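Drandow says its bus plan will save riders time. The timetable says otherwise

Drandow's transit office wants to drop 19 stops from the Haslam line this June, and it is selling the change as a faster ride for everyone. The draft timetable, posted late in the afternoon with no notice to riders, makes that hard to believe.

Under the plan, the trip from Bosby to the Haslam depot would take 60 minutes. The current printed schedule gives it 64. Four minutes is the whole gain, and it goes only to people who ride from one end to the other. The office has not said how many do.

Riders in the middle would walk farther. The longest new gap between stops is on the hill past the Bosby clinic, where the sidewalk runs out on one side and the plan offers no money to fix it. A line in the draft says the gap is "within a comfortable walking distance." It does not say for whom.

The office points to a survey in which 93 percent of people said they wanted quicker buses. The question did not mention closing any stops. It would be interesting to know what the other 7 percent were after — slower ones, maybe. More than 700 people answered, most of them online, and the form was never handed out on the buses.

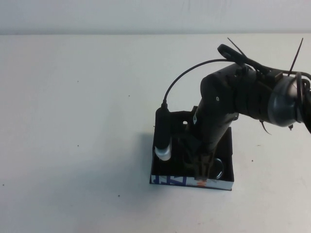 Sukard, the consulting firm that drew up the plan, did similar work on the Bosby loop two years ago. That project also promised shorter trips, and the loop's timetable was quietly stretched again the next winter. The office calls the comparison unfair and says traffic on the loop got worse. It did not share the traffic counts when asked.

Written comments are open until the end of May, and a public meeting will be held at the Haslam library at 10 in the morning, an hour when a good share of the line's riders are at work. The office says it has no plans to add an evening session.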